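Home Visits Reports Workspaces Contact

Open Day at the Senevik Hall

We went to the Senevik open day on a Friday in October, mostly to see the building. Wamier has been looking at ways to fit out a tall single hall without filling it with walls, and Holanda had passed on the invitation. The bus from the station is the 49. It stops across the road, and the entrance is around the side, past the loading door.

The hall is one large open space with a mezzanine above it. A black metal railing follows the upper level in a long curve, and the underside of the mezzanine is white and ribbed. On the ground floor a tall white partition does some of the dividing, and the rest is left open — people were working right up against the walkway while we went through.
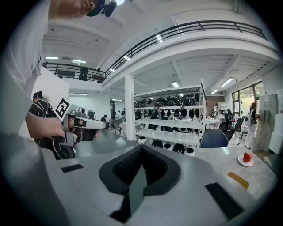

Rikemel wondered whether a curved railing like that costs much more than a straight run, and whether the upstairs gets too warm in summer to be used for desks. We asked both at the end. The curve did cost more, mainly in fitting. The upper level is fine until July, and then people move down.

Noise was our own question. We could hear one another without raising our voices, but the hall was fairly quiet that afternoon and we would want to go back on a busy morning before saying more.

From there we were taken to the table area. The table we spent most time at is gray with a marble pattern and rounded corners, and it had a wooden bowl and a small white plate with a red apple on it. The floor is dark teal and hides very little. Power comes to the table by a strip on the floor, with the cable running across open ground. In our own space we would want floor boxes. The overhead lights also reflect in the tabletop, in bright round spots, so a matte surface would be our choice.
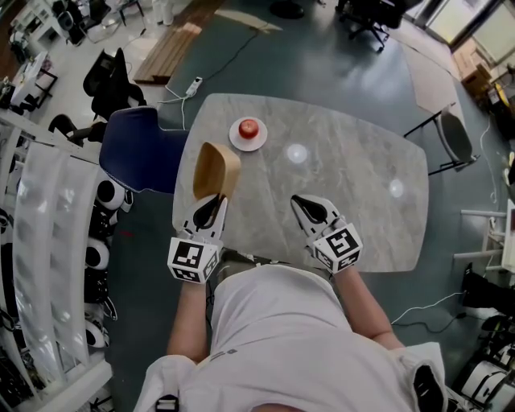
Storage and shelving

The large white shelving unit was the part we liked best. It has white posts and open shelves, with headsets lined up on the top one and their straps and cables hanging down. A row of round white-and-black devices is kept along the floor under the bottom shelf. Everything can be reached without opening a door. Dust must be a chore, but at least you can see what is missing.
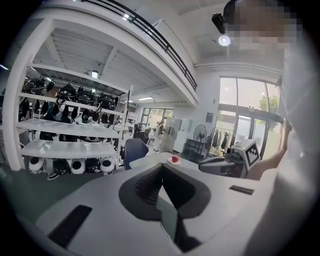 White tabletop and open shelving under the mezzanine, Senevik open day.

The tour ended at 2, and coffee was served until the next group came in. Groups are limited to 12, so book ahead if you plan to go. Parking is tight, and the bus is easier.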